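Food Marketing Basics, Handout 6: Co-branded and Limited Flavors

Hi everyone! Notes from the session on limited flavors, typed up from my scribbles, so forgive the gaps. If you missed class, read the Produra case first and come back to the definitions when you need them. Bring the tasting sheet from Handout 5 next time, we'll use the back of it.

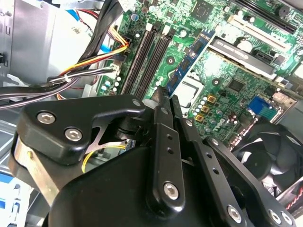
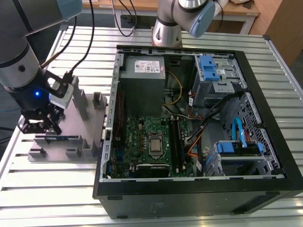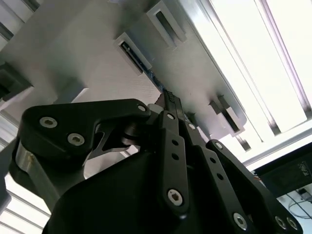 1. What counts as a limited flavor

A limited flavor is a version of a regular product that the maker plans to stop selling. That's it. It can be seasonal (pumpkin, cherry blossom), regional, or tied to a partner brand. Stores love them because they fill the shelf at the end of the aisle, and makers love them because a flavor that flops can just vanish!

Don't mix this up with a test launch. In a test launch the company hopes to keep the product. I know the packaging can look exactly the same, and yes, a few of you got this wrong on the last worksheet.

2. The Produra and Carar case

Produra makes a plain butter wafer. Carar makes bottled iced tea. Last April they put out a pair: a lemon curd wafer and a honey black tea, sold side by side, with a line on each pack telling you to eat one with the other.

Things I'd like you to notice:

- Each product had to be fine alone. Most shoppers buy one and forget the other.
- The wafer was quite sour. I didn't love it by itself (my daughter finished the box), but with the tea it suddenly tasted like pie filling.
- The pair got its own shelf card in 58 stores. Everywhere else the wafer sat with cookies and the tea sat in the cooler, so the message on the pack went to waste.
- The run lasted 6 weeks – short enough that people who liked it were still looking for it after it had gone.

3. Flavor bridges

This is my own term, so don't go looking for it in the textbook. A bridge is a taste that both products share a little of. Honey and lemon curd both have that cooked, sticky sweetness. Roasted grain tea and caramel work the same way. Mint and orange juice, please no.

When you plan a pair, write down three or four words for each product before you taste them together. If no word shows up on both lists you may still have something, but it'll be harder to explain on a pack.

4. Reading the survey

Anas Yammine kindly let us use his shopper survey, which had 569 replies. Look at the question on repeat buying before you look at the one on liking. People are very generous when you ask if they liked a free cookie! Also check who had tried both items and who had only tried the wafer, as the two groups are mixed together in the first table.

5. For next time

Pick one snack and one drink from your own kitchen and write a one-page plan for a limited pair. Give me the bridge, the price, and where in the store it would sit. Keep the pack line under 20 words. Store-brand items are welcome, and so is Pawłowska poppy seed cake if you can find it.

Comments

Marta: Is the price for the pair or for each item?

Course notes: Each, please, and add a pair price if you'd offer a discount.

Dev: Tried the grain tea with caramel corn last night. So good. The popcorn was gone before I wrote my words down though.

Lin: Can we use ice cream as the snack?

Course notes: Sure, but then tell me how the store keeps it near the drink.

Questions about the handout: ask after class or use the course message board | © Food Marketing Basics | Back to top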